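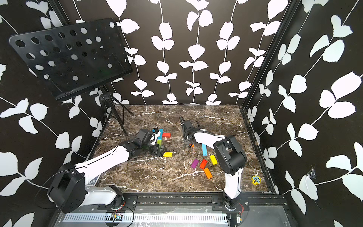
Zweiarmige Roboter lernen Greifaufgaben schneller, wenn ihre Umgebung beim Training unruhig aussieht

5. September 2020

Wer einem Roboter das Sortieren und Anlegen von Bauklötzen beibringt, tut das meist vor neutralem Hintergrund. Eine Arbeitsgruppe am Forschungsinstitut Verness hat nun untersucht, was passiert, wenn man davon abweicht. Das Ergebnis: Steuerungen, die in stark gemusterten Umgebungen trainiert wurden, kommen mit fremden Arbeitsplätzen deutlich besser zurecht. Der Bericht ist diese Woche auf den Seiten des Instituts erschienen.

Das Team um den Robotiker Flynn Merrick arbeitet mit zwei Roboterarmen, die nebeneinander an der Vorderkante eines Tisches befestigt sind. Beide werden bei der Datenaufnahme von Menschen ferngesteuert. Die Aufgabe besteht darin, bunte Klötze aus einem Haufen zu holen und zu einfachen Figuren zusammenzulegen, etwa zu einem L oder einem Quadrat. Aus den aufgezeichneten Bewegungen lernt ein neuronales Netz, das die Arme später ohne Bediener steuern soll.

Für die Studie wurden 521 Durchgänge aufgenommen. 247 davon fanden in einer grauen Kabine statt, die übrigen in Kabinen mit wechselnden Tapeten und Tischoberflächen. Dazu kamen Gegenstände, die mit der Aufgabe nichts zu tun haben und bei jedem neuen Aufbau an eine andere Stelle gerückt wurden.

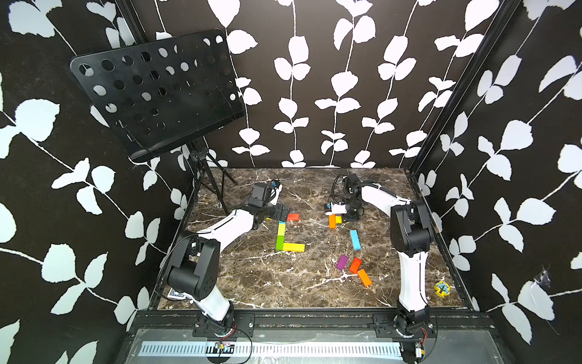

Schwierig sind vor allem die Momente, in denen beide Greifer gleichzeitig dicht über den Klötzen arbeiten. Ein Arm verdeckt dann leicht einen Teil der Teile, die der andere greifen soll. In der grauen Kabine verließ sich das Netz nach Darstellung der Autoren stark auf den Kontrast zwischen Klotz und Untergrund. Auf einer Platte mit Marmormuster griff es häufig daneben, weil es helle Adern für Kanten hielt. Mit den gemischten Aufnahmen trat dieser Fehler kaum noch auf.

Getestet wurde an 3 Arbeitsplätzen, die in den Trainingsdaten nicht vorkamen. Einer davon steht im Technikum Cikbridge, das auch die Halterungen für die Arme gefertigt hat. Insgesamt liefen dort und an den beiden anderen Standorten 213 Versuche. Die gemischt trainierte Steuerung legte die verlangte Figur in der Mehrzahl der Fälle vollständig, die in der grauen Kabine trainierte nur selten.

»Wir hatten erwartet, dass das Training länger dauert, wenn im Bild so viel los ist«, sagt Merrick. »Bei den ersten Läufen war das auch so. Danach hat sich der Abstand umgekehrt.« Ob sich der Befund auf weiche oder durchsichtige Gegenstände übertragen lässt, ist offen. Auch wechselndes Licht wurde nicht gesondert geprüft.

Die Auswertungssoftware mit dem Namen Fetard will die Gruppe im Dezember veröffentlichen, zusammen mit einem Teil der Aufnahmen. Eine zweite Versuchsreihe ist am Standort Salem geplant. Dort sollen die Arme die Klötze auch stapeln, was bisher ausgeklammert war. Über die Finanzierung dieser Reihe ist noch nicht entschieden.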